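# The table, before everything lands on it

We've moved the dining table into the front room, and I promised a few of you an update once I'd stopped fussing with it. It came out of the old Rinness showroom, it took four of us to get it up the stairs (never again!), and I've spent most of October getting it to a state I'm happy with. I sanded it on a Friday, swore at it all evening, and then left it alone for 48 hours with the windows open – which felt like a very long time to be eating dinner off our laps.

Everyone's favourite bit is the grain. I love how pale it is, and the long diagonal lines with those stretched ovals wandering through them.

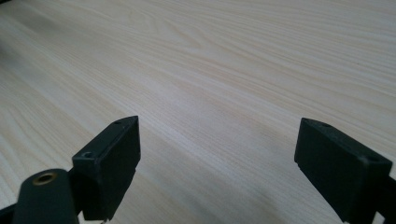
Mehwish Awan wrote back within minutes to say I must not, under any circumstances, put a glossy varnish on it. She did hers with one years ago and every fingerprint showed, so she's all for a hard wax, two thin coats, and a good rub with an old T-shirt in between. Mohsin Baloch reckons one coat is plenty and the second is just showing off.

I've gone with Mehwish, mostly. The wax is a little tin of Plenia in the natural colour, and it took me 90 minutes a coat, including the tea break and the phone call from my sister. I'd been tempted by a darker stain when we started (there was a very persuasive walnut sample on the kitchen bench for a week), but I'm so glad I held off. 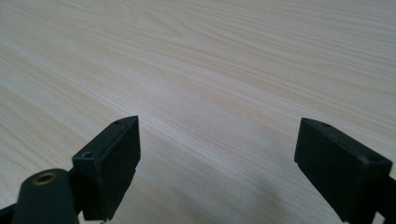
Chairs are the next argument in this house. I want the seven mismatched ones from Mum's garage, all painted the same grey, and Ehsan wants something new with proper backs. I'm winning, I think, as there's already a bit of cool grey in among the cream and tan streaks, and I'd like to pick a paint that's close to it. If anyone has leftover tester pots in that sort of colour, please bring them round – I'll swap you for lemons.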